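3.2 Hunger, fullness and satisfaction in the diary entries

Participants in the Stornisine program followed a fixed meal plan for 11 weeks and kept a written diary of each meal.
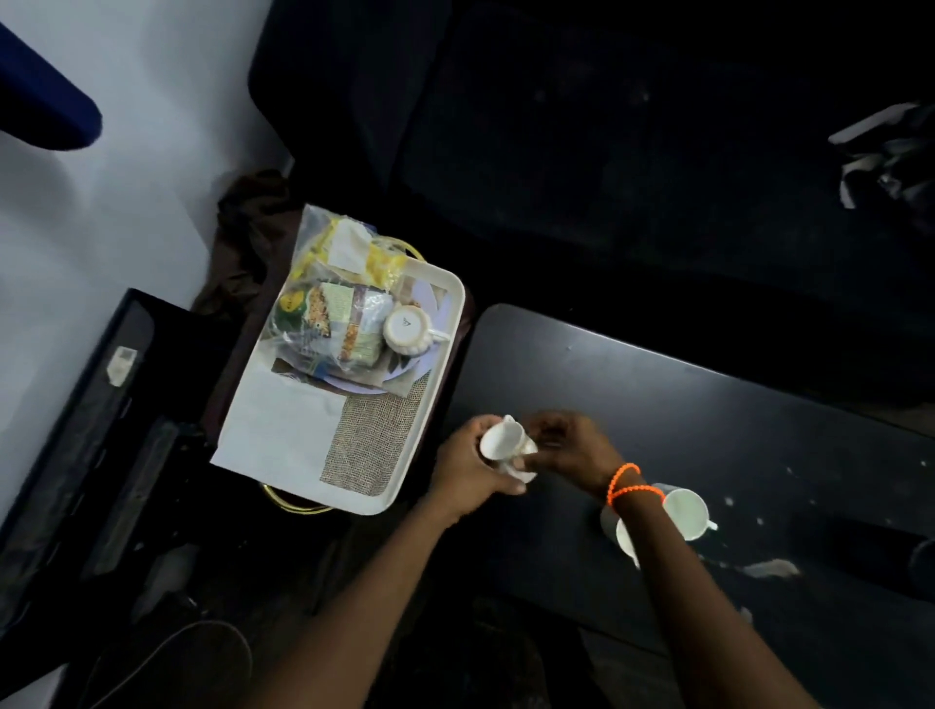
Figure 2. A small white pitcher and two white mugs at a tray table.

Manole argues that a diary of this type cannot separate hunger from boredom, and that the word "hungry" in such records should be read as a report of mood unless the writer also names a bodily sign. We accept part of this objection. Of the 3,156 entries coded, many use "hungry" and "not satisfied" in the same sentence, and the two coders, Beaudoin and Moffat, did not always agree on which term should lead. Where they differed, the entry was given both codes and kept in the analysis.

Entries written in the evening were longer than those written at noon and more often mentioned food the writer was not permitted to eat. Bread and cheese were named most. Sweet foods came up less than we had expected from the pilot study in January, in which the plan was less strict and allowed fruit at every meal.

Repeated meals raised a separate question. Several participants wrote that a breakfast which had kept them full in the first week no longer did so near the end, although the portion was the same. Sandu has proposed that this reflects a loss of interest in the taste of the meal. Our data are consistent with that reading but do not test it, as portions were weighed by the participants themselves and small changes would not have been recorded. The plan set the breakfast portion at 180 grams and the lunch portion at 200 grams.

Participants at the Brimura site received their meal plans in printed form, while those at the Dramora site used an online version. Diary length did not differ between the sites. Missed entries were more common at Dramora, mainly on weekends, and are treated in Section 3.4.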